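首页 | 球鞋 | 护具 | 训练装备 | 看球 | 论坛

Zillier 护腿板穿了半年，说说真实感受

2022年8月18日

二月份入的这副 Zillier，当时我那副老的 Nalten 裂了一道口子，边角老是刮小腿，踢完回家洗澡疼得龇牙咧嘴。正好店里清库存，263块拿下，还送了一双压缩袜套（袜套后面再说，不太行）。

先交代一下我的情况：业余队右后卫，身高一般，小腿偏粗，每周踢一到两场八人制，人工草。我们那个联赛吧，水平不高，但脚是真敢伸，所以护腿板对我来说比球鞋还要紧。

上脚第一感觉是轻！比 Nalten 那副轻了一大截，头一场踢到一半我还低头摸了一下，怕是掉了。弧度偏窄，刚开始两边会有点顶，穿了三四场之后好多了，也可能是我习惯了。小腿比我还粗的朋友建议去店里试，别直接网购，尺码表写得很含糊，M 和 L 重叠的那一段看了等于没看。

防护方面，五月那场杯赛我被对方前锋结结实实踹了一脚，声音大得场边都听见了，我自己倒没什么事，第二天有点青。外壳上留了条白印子，没裂。换成以前那副，我估计得下场冰敷。不过它护不到脚踝，这个款就没有踝部，被铲球多的中场球员可能要考虑带踝护的。

缺点也有。内衬那层泡棉吸汗太厉害，60分钟踢下来沉甸甸的，夏天味道嘛……你们懂的。我现在每次回家就拆下来用温水泡一会儿，挤干晾在阳台，别暴晒，我晒过一次，边上的胶就翘起来了，后来自己拿胶水补的。

再说那双送的袜套。松紧带两个月就没劲了，跑着跑着护腿板往下滑，滑到脚背上，有一次角球防守我还在弯腰拽袜子，球就从我头顶过去了，被队友骂了整整一个中场休息。后来换了 Fimex 的袜套，紧是紧了点，但真的不动。要是店家说送袜套，你就当没送，预算里留一双袜套的钱。

有人在群里问我跟 Millet 那款比怎么样。Millet 我借队友的穿过两场，包裹感更好，硬也更硬，可价格贵出不少，而且边缘厚，塞进窄一点的球袜里特别费劲。如果你是打正式比赛的，多花点钱我觉得值；像我这样周末踢着玩的，Zillier 够用了。

总的打分，满分五分我给四分，扣的那一分主要是内衬和袜套。新赛季我会接着穿它，另外打算再买一副同款换着用，这样一副晾着的时候另一副能上场，也不用踢完第二天又套上没干透的泡棉，那个滋味谁试谁知道。颜色这次想换黑的，白的太显脏，鞋钉印擦都擦不掉。

相关文章
Nalten 老款护腿板还值得买吗
Fimex 防滑袜套上脚记录
人工草场球鞋怎么选鞋钉
业余后卫的热身小习惯
守门员手套清洗与保养

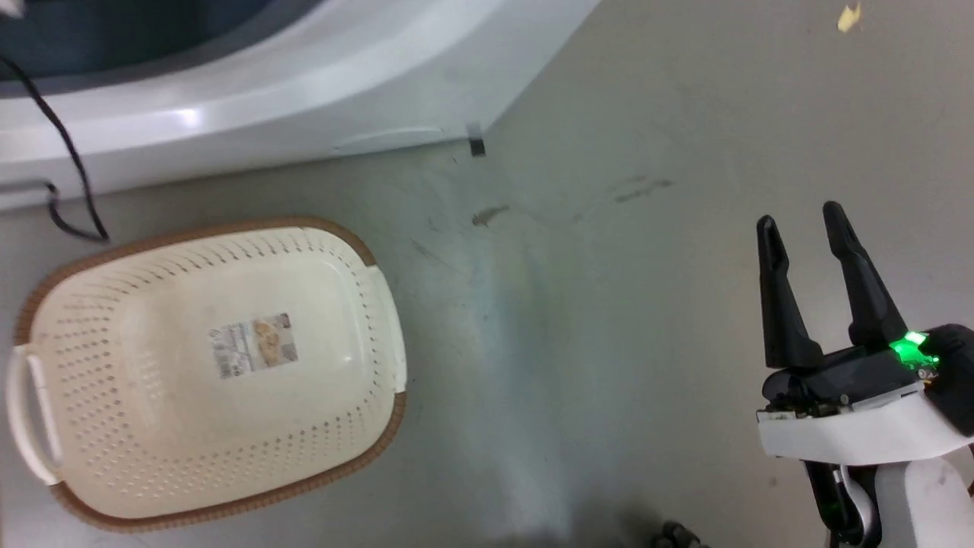
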